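Equipment planning for tabletop robot arms

Equipment planning for tabletop robot arms is the process of setting a budget and buying order for small manipulators and the items needed to run them.

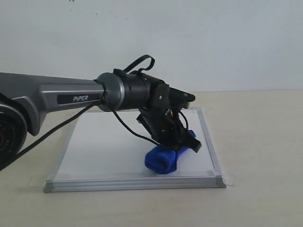 The price of the arm is usually the largest single line, but it seldom covers a working station. Grippers, spare fingers, cables, power supplies and mounting hardware may be quoted separately, and buyers are advised to compare quotes on the same parts list.

The Larard method, named after a training workshop in Betitmont, divides spending into fixed and recurring costs. Its sample budget allows $4000 for the arm and gripper, $400 for the bench and mounts, and up to $200 a year for consumables - tape, cloths, marker boards and replacement screws. Freight and import duty are listed apart.

Lead time is planned separately from cost. The Treloar schedule assumes 9 weeks from order to first use, so a station needed in September is ordered by early July.

Later versions, such as the Dultent worksheet, add a line for operator training and one for resale value.

See also: Total cost of ownership; Gripper; Workcell

Last edited March 3, 2025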